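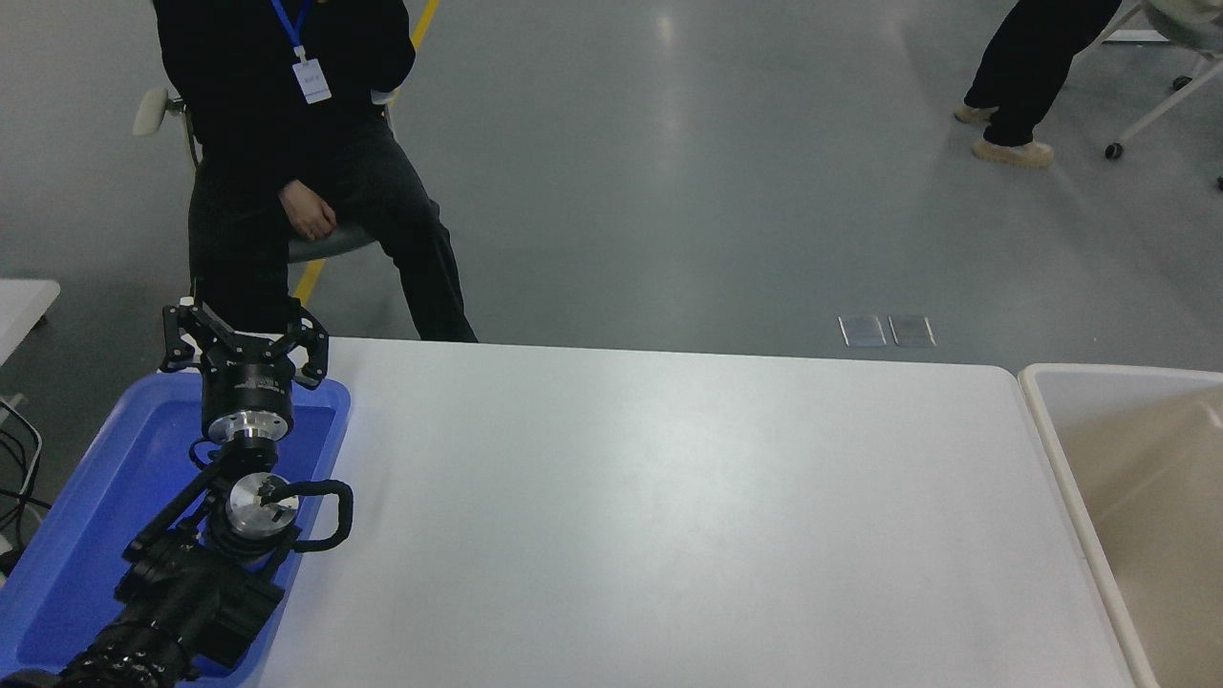

Cleaning a white tabletop without streaks

Quick one. Smudges on a matte white top mostly come from hands and too much soap. Takes 9 minutes, maybe less.

1. Everything off the table. Trays too if you can lift them.
2. Dry cloth first. Crumbs, dust, go edge to edge.
3. Warm water, one drop of dish soap. One. Wring the cloth till it barely drips.
4. Wipe in long straight passes, far edge toward you. No circles, they leave swirls you only see when the overhead lights are on.
5. Rounded corners: fold the cloth over and pull it along teh curve.
6. Second cloth, plain water. Don't skip, soap film is what grabs the next fingerprint.
7. Dry right away with microfiber. Crouch and look across the top, redo any dull patches.

Blue plastic tray gets the same treatment, just do under the rims aswell.

Comments

Seung-woo Nam: Step 6 was my problem. What about marker?

Aivar Lukoševičius: Rubbing alcohol on a cotton pad, test a corner first. Then rinse.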